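How to Sort Out a Bathroom Cabinet Before a Move

Updated 10 March 2021

A bathroom takes up little space on a moving truck, but it is slow to pack. Most of what is in it is small, half used and likely to leak. Set aside one evening for the job, a week or so before the truck comes.

What you need

Two trash bags, one small open box per person, zip bags, plastic wrap, tape and a marker. A shoebox is a good size. Anything bigger gets too heavy once the bottles go in.

Step 1. Empty the cabinet

Take everything out and put it on a table in another room. Bathroom counters are too small for this. Wipe the shelves while they are bare, and let them dry with the doors open.

Step 2. Check the dates

Look for the open jar symbol on the back of each item. The number next to it is how many months the product keeps after opening. Sunscreen usually has a printed date as well. Medicine should go back to a pharmacy that accepts it. Do not pour it down the sink.

Step 3. Set aside what you will use this week

Keep this pile small. Soap, a toothbrush, toothpaste and one towel each will cover most people. Everything else can be packed now.

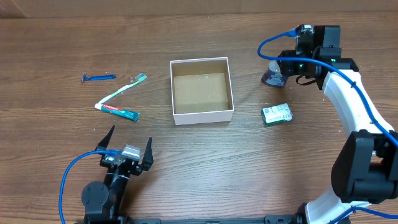
Small toiletries out on the table, with the open box still empty.

Step 4. Seal the bottles

Unscrew each cap, lay a square of plastic wrap over the opening and screw the cap back on. Put a strip of tape over flip tops. Pump bottles should be turned to the locked position, then bagged one at a time.

Step 5. Fill the box

Heavy bottles go in first, standing up. Tubes and flat items fill the gaps. Roll a washcloth into any space that is left, so that nothing tips over. Keep glass in its own box and wrap each piece.

Step 6. Label it

Write the room and the name on two sides. On our move from Presberg to Skoreck, a distance of 229 miles, the boxes marked only on top ended up under other boxes and we had to shift the whole stack to find them.

Aerosol cans and nail polish remover are refused by many movers. Ask first, or carry them in your own car, out of the sun.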